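4.2 Session logging and the store feed

Play sessions were logged through Gamex, a storefront client with an editable recommendation feed. The sample contained 351 accounts, each observed for 2 weeks. Titles launched for less than 900 seconds in total were dropped before ranking. 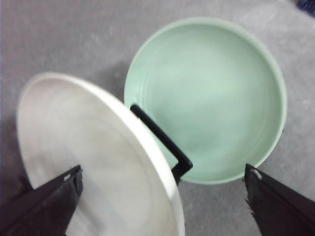 Genre tags supplied by publishers proved too coarse for the feed. A kitchen simulator and a farming game often carried the same tag, although their players rarely overlapped. We therefore tagged single objects -- a white plate with a thin raised rim is one entry, listed under tableware -- and computed similarity over those entries.

Babić weights were applied to offset the pull of best-selling titles.

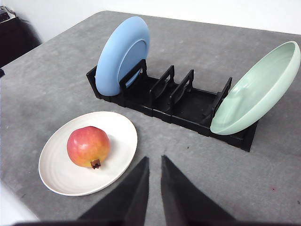 Musa Onyeka objected that the weights also bury mid-priced games with steady sales, and asked for a separate run without them. That run is reported as Skokwood.

The baseline, Zedotlow, ranks by sales alone.
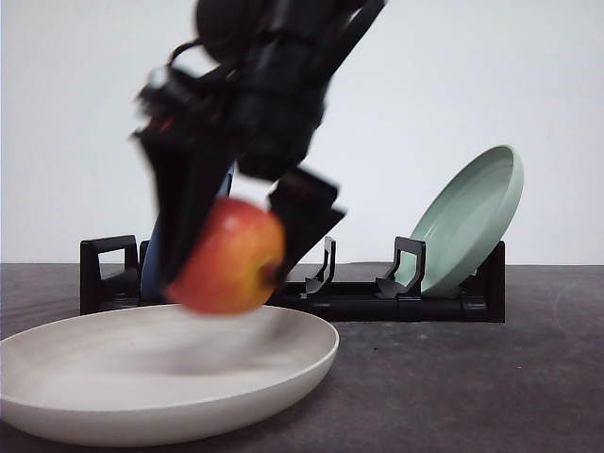
Did the weights change which games were opened? Only for accounts with small libraries, where store pages outside the sales chart were opened more often.

Figure 2. A blue bowl and a mint green bowl propped in a black rack.
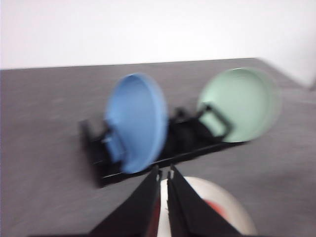 Large libraries showed no such shift. Their owners mostly reached store pages through search, and the feed order had little chance to act.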